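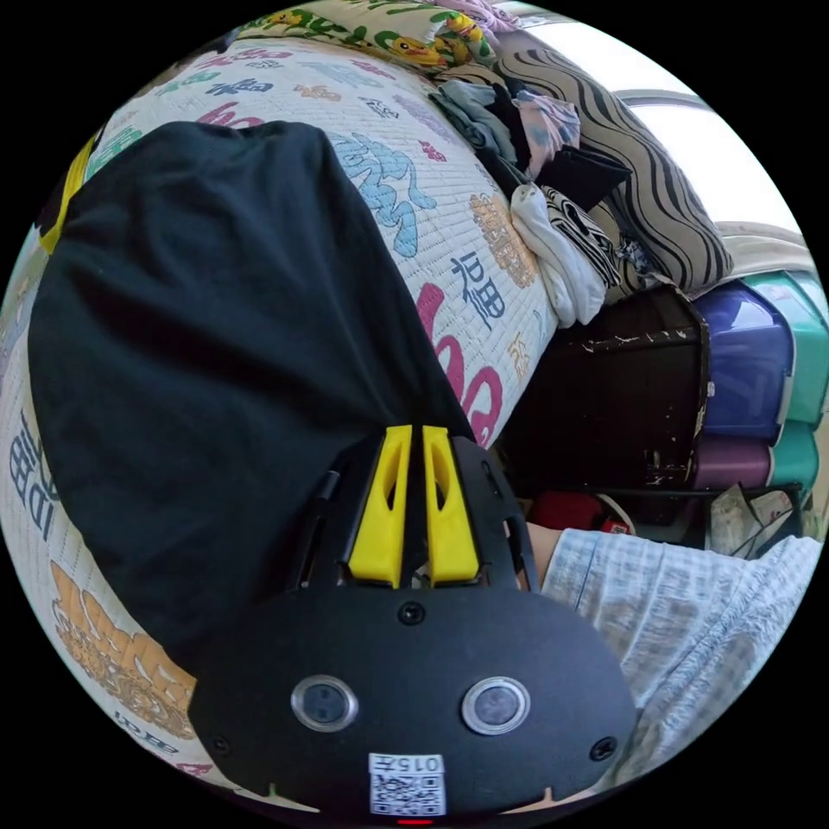
WENDBY – October

Plundeck Student Robotics Project: Progress Report to the Grinano Fund

The student team has completed the second stage of its garment handling study. The purpose of this stage was to record people handling clothes at home with hand-held grippers, so that the class can train a folding routine on its own arm next term.

Recording took place on ordinary beds, with the bedding and belongings left as they were. The grippers have yellow fingers and carry a printed code on the body, which students enter in the session log. Dark garments on patterned covers were included at the request of the Caron review panel.

The team has logged 756 recordings against the planned number for the year. Of these, 19 were set aside because the log entry did not match the gripper label. They will be checked again before any are removed.

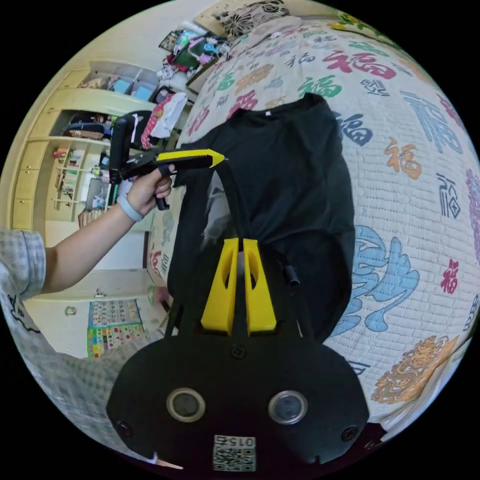 Garment handling with two hand-held grippers, Wendby.

Labeling has moved more slowly than planned. Students have finished the first 100 recordings, and the written guide has been revised twice – mainly the section on sleeves and necklines. A further 20 hours of supervised lab time is requested under the existing budget line. No change to the total award is sought.

The next report will cover the first trials on the classroom arm.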